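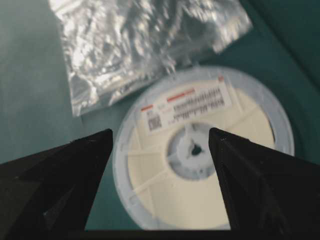

Two-armed robot at Somdale workshop moves on to handling parts

SOMDALE - A two-armed robot built by members of the Somdale shared workshop has started work on its first real set of tasks, sorting and bagging the electronic parts that pile up on the workshop's back shelves.

The robot, which members call Esance, has been under construction since last winter. Its grippers were designed and made in the building, and most of the changes over the past few months have been to the fingers. The project has cost $700 so far, not counting tools the workshop already owned. Most of that went to motors and cameras.

Members had planned to begin with wooden blocks and plastic cups. They changed their minds in the spring, when a supply of component reels was donated by Castaño, an electronics repair shop that was clearing out its stockroom. The reels arrived in no particular order, many with labels that had to be checked by hand, and the workshop decided the robot could practice on them.

Reels and bags

The task is simple to state. A reel and a plastic zip-top bag are laid on the table, and the arms have to end up with one inside the other. One arm is meant to hold the bag while the other brings the reel to it.

Thin clear plastic is hard for the cameras to pick out, according to the group's notes on the workshop bulletin board. It shines in some places and lets the table color through in others, and it changes shape each time it is touched. The reels keep their shape but are wide and flat, and a finger that comes down too steeply pushes them across the table before it can get under the rim.

The fingers are now on their fourth design. The first had straight sides and slipped off anything round. The current version tapers to a narrow tip, and the group says it will stay with that shape at least through August.

Both arms are run by hand for now. A member moves a pair of smaller control arms and the robot copies the motion, while the cameras record each attempt. The group wants 30 clean recordings of the reel task before it lets the software try anything unassisted. As of Wednesday it had 23.

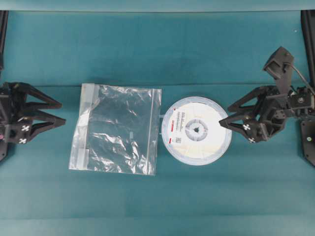
What comes next

The next change will be to the table. The group wants to mark starting positions for the reel and the bag so that members working different shifts can set up the same way. A second set of recordings would then use positions that have been changed on purpose.

After that the arms will be tried with smaller reels and with bags that are already partly open. Closing the zipper has been put off. It takes two fingers pressing evenly along the whole seal, and the motors lose strength when the arms are stretched out toward the far side of the table.

A workshop in Villilel has asked for the gripper files and plans to build a single arm from them. The Somdale group will share the drawings and the parts list once the cable routing is finished. At present the wrist cables have to be checked at the start of each session, and one was replaced last month after it wore through.

The robot can be seen in the back room during open hours, Wednesday evenings from 7 p.m. Visitors are asked to stay behind the tape when the arms are powered. Members who want a turn at the controls need to complete the workshop's safety course first, and the sign-up sheet is at the front desk.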